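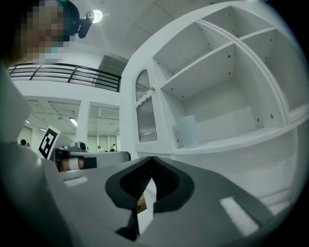
View from the hand-held gripper, with the cabinet at right and a marker placard at left.

Checking hand-held gripper demonstrations before training

Posted February 3, 2025

These are the steps we use to go from raw hand-held gripper recordings to a training set for the Wurnalo policy. They assume you already have synchronized video, gripper width and a pose track for each episode. If your pose track comes from a different source than ours, steps 2 and 3 still apply, but your thresholds will differ.

The method came out of a result we did not expect. In November we trained the same policy twice on shelf tasks, once on every episode we had and once on a filtered set. The filtered set was smaller and the policy trained on it did better: 36 successes in 60 trials, against 11 in 60 for the full set. Network, training schedule and test cups were the same in both runs. We have only tested this on one cabinet task, so treat the size of the gap with care.

What you need

A folder of episodes in the Titance layout (one folder per episode)
The camera calibration file for each gripper
The Drulutia replay tool, or any viewer that can step through video and pose together
Enough disk space for a second copy of the video

Step 1. Freeze the raw data

Copy the recordings and make the originals read-only. All trimming and relabeling happens in the copy. Our raw set was 3,412 episodes, and we had to go back to it twice after a bad trim setting.

Step 2. Check the calibration

The wide lens bends straight lines strongly near the edge of the image. Cabinets show this well, as the shelf boards bow outward when the gripper is close. Undistort one image per gripper and lay a straight line over a shelf edge. If the edge still bends, the calibration file is wrong or belongs to another gripper. Fix it before going on. Do not train on undistorted images unless you also plan to undistort at run time; we feed the policy the original wide view.

Step 3. Look for jumps in the pose track

Plot position against time for each episode. A hand moves smoothly, so a sudden step in the plot is nearly always a tracking error. Plain white surfaces are a common cause in our data, mainly when a cabinet fills half the view and there is little texture on it.

If the episode has a fiducial marker in view, compare the marker's estimated position before and after the step. A marker fixed in the room should stay put. If its estimate moves along with the jump, drop the episode. Do not smooth over the jump. We tried that first, and the policy learned to lurch near the shelf.

Step 4. Trim the ends

Cut the start of the episode up to the first steady movement toward the object. Cut the end after the fingers have opened and backed away. Leave a short still period at the end so the policy has examples of stopping.

Step 5. Check the finger width

Replay the grasp with the width signal next to the video. Soft fingers keep bending after they touch the object, so the width curve should level off gradually. A flat line through a grasp means the width was not recorded. A curve that lags the video means the clocks are off. Lag can be fixed by shifting the signal, but use the same shift for the whole session.

Step 6. Keep the clutter

Do not filter out episodes because of people, lights or other equipment in the background. We removed them in an early version and the policy got worse when anyone walked past. Faces should be blurred or pixelated before the data leaves your group.

Step 7. Write the split file

Split by session, never by episode. Episodes from one session share lighting and cup placement, and mixing them across training and test gives scores that are too high. Save the split next to the data and run the Leinonen check script. It lists any session that appears on both sides.

Known problems

The jump test in step 3 misses slow drift. For long episodes, compare the marker position in the first and last views where it can be seen.

Frosted or clear cups give poor depth estimates. We leave depth out of the policy input for this task.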